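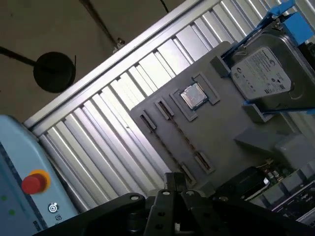
Wrist view over the parts fixture, with the CPU in its socket frame and the drive in its caddy.

Good Practice for Setting Up a Robot PC Assembly Cell

By Selorm Wumbei
Posted in Robot cells, Working rules
Friday, October 4, 2024

Search this site Enter keyword Go

14 shares | 3 comments

This page covers the setup rules we use at Fiadzo for arm-based work on desktop computers: putting in a CPU, memory and a hard drive from a parts fixture. The rules are meant for a collaborative arm on an open bench. They do not replace the risk assessment for your own cell. If your site already has a stricter rule, keep yours.

Before you power the arm

1. Read the last entry in the cell log. If it ends in a fault with no sign-off, stop and find the person who wrote it.

2. Press the emergency stop and try to enable the arm. It must refuse. Release the button, reset, and enable again. Do this at the start of every shift and after any change to the wiring.

3. Keep the emergency stop where the operator can reach it without leaning over the bench. Nothing gets hung on it or stacked in front of it. A red button on a yellow ring is easy to find, so leave it bare and uncovered.

4. Check that cables on the arm have enough slack for the full path. Run the path once at low speed with the gripper empty and watch the cables the whole way.

5. Put on a wrist strap before you touch a board or a memory module, and clip it to the bench ground point.

Loading the fixture

Each part has one place. The CPU goes flat in its recess with the corner mark lined up. Memory goes in upright. The drive goes into its caddy first, and the caddy goes into the fixture between the holder blocks. Do not load a bare drive "just for one run." The grasp point is taught on the caddy and the heights will be wrong.

Press each part down by hand and let go. If it rocks, take it out and look under it. Most of the bad picks Kofi Quansah logged for us in February came down to a crumb of plastic or a cut cable tie under a part.

Fixtures with practice sockets and memory slots follow the same rule as the real board. Open the clips fully before an insertion run.

Placing the computer case 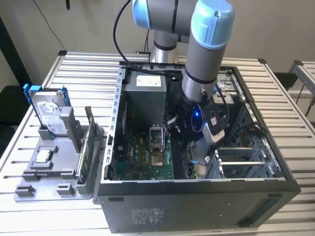
Tower on its side with the panel off and the CPU socket open, arm over the case.

Lay the tower on its side with the open side up. Unplug it from the wall first, then hold the power button in for 5 seconds. Take the side panel off the bench completely.

Push the case against its stops. If you have no stops, fit some before you teach any points. Tape marks on a slatted bench wander, and you will spend longer correcting offsets than you would have spent bolting down two blocks.

Open the CPU socket and make sure the retention bracket stands all the way up. A bracket that has dropped partway can catch the gripper or push the CPU sideways onto the contacts. Tuck loose leads away from the arm's path. Clip them to the case and leave the taught path alone.

Speed and force

Inside the case we limit the tool to 100 mm per second. Above the case, once the fingers are clear of the rim, 300 is allowed. These are our own numbers and you should set yours from your risk assessment.

A CPU is placed and released. It is never pressed in. If the arm meets resistance on the way down, the program must stop and back straight out along the same line. Memory does need a push, so give that step its own force limit and do not copy it to the others. The drive gets its own limit as well.

When a run stops partway

Disable the arm before your hands go into the case. A pause is not enough, even for one loose screw. Write down the step number, then take out the part and look at it under a light. A CPU that has been dropped goes in the reject tray and does not come back to the fixture.

Jog the arm out of the case by hand control only. Restart from the first step, with all parts reloaded.

End of shift

Park the arm clear of the bench, empty the fixture and close the log entry. The checklist for this is form 1318, kept in the drawer under the Groltby cell.

Comments (3)

Erick Langat
We use the same rule on disabling before hands go in. Do you also lock the pendant, or just disable?

Selorm Wumbei
Disable, and the pendant goes with the person reaching in. They carry it or clip it to their belt.

Adom Agbeko
The bit about the retention bracket should be higher up the page. We bent pins on two boards before we added a check for it.

Leave a comment
Share this page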